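Sent Home Before the Start: What Happens to a Small Team When Its Athletes Are Ruled Out

Student project report
Saeed Fallahi
Submitted 4 January 2019

Why I picked this

I have been mad about athletics since primary school, so when our class was told to look at a question of fairness in sport I knew straight away what mine would be. Our regional club, Vadevness Harriers, lost most of its relay squad last season when the Babalola Games changed its eligibility rules. The runners had done nothing wrong. Their coaching centre, Dadska, had missed the deadline for its testing paperwork, and everyone registered through it was ruled out.

I wanted to find out who decides these things, and whether the athletes get any say (they get a little, and I was surprised how little!).

What I did

I sent a questionnaire to 100 club members and got 60 back, which my supervisor told me was a very good return. I also did 4 longer interviews, two with runners who missed out and two with officials who backed the rule. The interviews ran for 30 minutes each, except that one of the officials got so interested in the history of the rule that we kept going well past the end and I had to change the batteries in my recorder.

Most of the writing up was done at home over the November break. I typed out every interview in full, and although it was slow work I'd do it the same way again, as I kept noticing things I had missed when I was busy asking the next question.
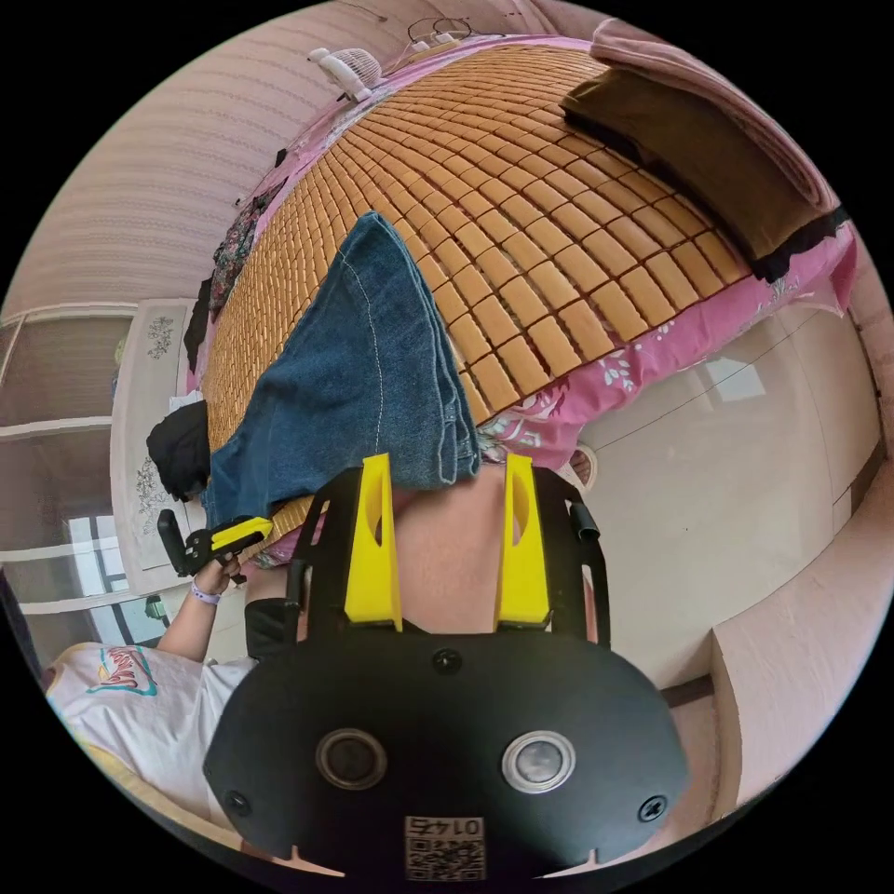

The runners were far less angry at the Games than I had expected. Both said they supported strict testing and would be cross if it was dropped. What hurt was hearing so late. One had already packed her spikes when the email came, and she went along anyway to cheer for the two throwers who were still allowed to compete. I loved that.

The officials made a stronger case than I was ready for. If a centre can't show its records, they said, there is no fair way to sort its athletes one by one in the time left. I still think a short appeal window would help, and one of them agreed with me.

What I would do next

Nisoden, the neighbouring club, has a system where each athlete keeps a copy of their own testing record. I only heard of it in my last interview, so I couldn't look into it properly. I'd really like to compare the two clubs over a full season, and I have already written to their secretary to ask if I can come to training.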